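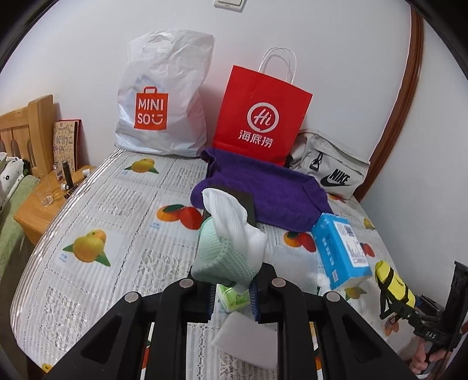
How many hand-held grippers should a site order for its first year of household-object recording?

Six, in most cases: two pairs in daily use and one pair held as spares. That is the planning figure in the equipment guide published today by Prornska.

2025-03-02

Prornska publishes equipment planning guide for hand-held gripper recording

Prornska has released a planning guide for organisations preparing to buy hand-held grippers for the recording of manipulation tasks. The guide is intended for purchasing staff and laboratory managers. It runs to 26 pages and covers quantities, consumable parts, storage, operator time and the order in which items should be bought.

The guide was written after a review of 299 purchase requests received by Prornska from sites recording in ordinary rooms. The company found that most requests gave a price for the grippers and left out the items needed to keep them working. Finger pads were the most common omission, followed by data storage and chargers.

Maricel Umali, head of planning at Prornska, said: "A gripper is a small line in the budget. Operator hours and replacement pads are larger, and they continue for as long as the recording does. We would like buyers to see those lines before the order is signed."

The guide divides the budget into fixed and running costs. Fixed costs are the grippers, their cameras, a charging station and a calibration board. Running costs are pads, storage, operator time and the objects to be handled.
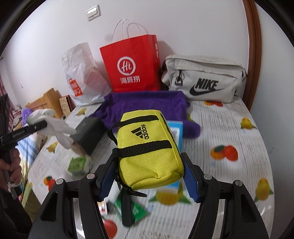

Objects are given their own section. The guide recommends that sites draw first on things already to hand – bags, towels, pouches, packets of tissues, gloves – and buy only to fill gaps. Soft items should make up a large share of the list, as they change shape when gripped and place different demands on the pads from boxes or bottles. Printed cloths and bedding may be left in place as working surfaces. No budget is needed for special tables or plain backdrops unless the project calls for them.

Two-handed work is treated separately. Where an operator uses one gripper in each hand, the pair should be bought together, labelled as a pair and serviced on the same date. Mixed pairs are permitted in the guide's schedule but require a fresh calibration each time they are changed.

The guide also sets out a basis for comparing suppliers. Worked budgets are included for two product lines, the Norketus and the Ouellet, using the same session length and the same pad replacement interval. Delivery charges and import duty are shown on separate lines, and buyers are advised to request both in writing.

For sites that expect to move from hand-held recording to fixed robot arms, the guide advises against ordering arms in the same round. Finger geometry should be settled first – a change of pad width after the arms have been ordered can mean new fingers for every unit.

A blank budget sheet is supplied with the guide. The sheet has been tested by Drastirport, which used it to prepare a plan for 315 recording sessions. Comments from that trial led to the addition of a line for cleaning materials and a second line for spare screws.

The guide and budget sheet are available free of charge from Prornska on request. A revised edition is planned for October and will add a section on leasing.

Press enquiries: Maricel Umali, Prornska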